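Tratcombe Community Orchestra - Minutes of the Summer Meeting
7 Aug 2020

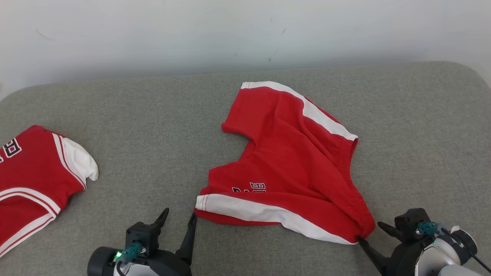 Red on gray, with white side stripes.

Welcome and last minutes
The meeting opened with a very warm welcome to the new second violins. Minutes of the January meeting were read and approved with one correction: the Nevley concert ran 90 minutes, not 80.

Nevley concert
Everyone agreed this was our best night in years! The slow movement of the Schwerdtfeger serenade got a long silence before the applause, and several players said they had never heard the cellos sound so rich. The hall in Nevley has asked us back as soon as concerts with an audience are possible again. Agreed to say yes.

Money
Balance stands at $1000 after the music hire was paid. Of this, $800 is set aside for the timpani repair (new heads and one pedal). The repair shop is open again and can take the drums now. Approved, all in favor.

Rehearsals
Strings will meet outdoors behind the school in two groups, weather permitting. Bring your own stand and plenty of clothespins - the wind took half the viola parts last time. Winds and brass will carry on with sectionals online for now. The clarinets reported that playing along to the recorded tracks is going really well, and they offered to make a set for the flutes and oboes too. Gladly accepted.

Program for next season
A lively discussion. The Flovent overture was the clear favorite and will open the program. It has a wonderful horn solo and a part for every player we have, including both harps. The Schwerdtfeger stays in, this time with all the repeats. A third piece is still open. Suggestions so far are a set of folk dances or something short for strings alone. Please send further ideas to the librarian, with the length and the number of parts.

Youth strings
Eleven-year-olds and up may now join. Two half-size cellos are free to borrow.

Any other business
Music folders from the spring are still missing from the cupboard. Please look at home, under the piano too.

Next meeting to be set once the school confirms the room.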